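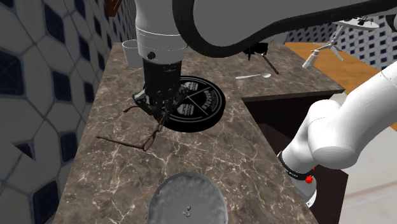
Do you need to spend a lot on a charger for your phone? Most people don't, and the twenty-dollar kind will do fine if you know which few words to read on the package.

OK, so that's the whole talk, and you can go get coffee now. (Wait for it. If they don't laugh, move on.)

Start with the drawer. I want everybody to picture the drawer at home, the one with the cables. Mine had a charger in it from a flip phone I gave up years ago, plus two for a camera I sold. I kept them all because you never know, right? Well, I know now. Out they went, to the recycling bin at the electronics store and not the kitchen trash, please!

Slide 2 -- watts.

The number you care about is watts, and it's printed on the brick in letters made for ants. Take a picture of it with your phone and zoom in, that's what I do. A basic phone is happy with 20 watts. A tablet likes 30 or so. A laptop usually wants 65 or more, and if you give it less it may still charge, just slowly, and it may grumble at you with a little message.

Somebody always asks if a big charger will fry a small phone. It won't, as long as it's a decent charger. The phone and the charger have a little chat when you plug in, and the phone only takes what it can handle. I charge my earbuds off my laptop brick all the time.

Slide 3 -- the cable matters too.

I got burned on this one. I bought a nice fast charger last November, a Badov with two ports, and used it with the cable that came with my old reading light. Slow as molasses! I was all set to write a mean review. My neighbor Siu-ming Hsueh came by, swapped in her own cable, and the phone popped up with "charging rapidly" right away. So I had to eat my words.

Those freebie cables are often made for small stuff. If you're buying one new, look for the watt rating on the cable's package as well. Six feet is a good length for a couch. Three feet is miserable, I don't care how tidy it looks in the ad.

(Hold up the Badov and the bad cable. Pass them around. Get them back this time.)

Slide 4 -- what I've tried.

I'm not paid by any of these folks. I bought them all myself and I've got the receipts and the raised eyebrows from my husband to prove it.

The Badov is my everyday one. The prongs fold flat, so it doesn't poke holes in my purse lining. Two ports, but plug in a second thing and the first one slows down. They do say so on the box, in the small print on the bottom.

The Sturnska is bigger and heavier and it'll run a laptop. It falls out of airplane outlets, though. I spent one whole flight holding it in with my knee.

The Chow is a wireless pad. Pretty thing, and it's great on a nightstand when you don't want to fumble in the dark. It's slower than a cable, and a thick case can stop it from working at all. My case has a card pocket on the back and I have to take it off every night, so now I mostly don't bother.

Then the Peda power bank. Mine's rated for 500 charges before it starts to fade, and I'm nowhere near that. It goes in your carry-on, never your checked bag.

Slide 5 -- stuff to skip.

Anything with no brand and no safety mark on it. Anything that gets too hot to hold. Any cable where you can see wire, and I'm looking at whoever has tape on theirs! Also be careful with reviews. I found one charger with 2323 of them, nearly all five stars, and the first page was people raving about a garlic press. Sellers sometimes swap a new item into an old listing, so read a few before you trust the stars.

Questions. Should take us to 11 if I don't ramble. The usual ones:

Overnight charging is fine. Most newer phones have a battery setting that holds off on the last bit until morning. Turn it on if it's off.

Public USB ports -- I bring my own brick and use the regular outlet.

Old square-ended chargers still work, they're just slow. Keep one for the guest room.

Handout is on the table by the door, watt chart on the front and the recycling drop-off hours on the back.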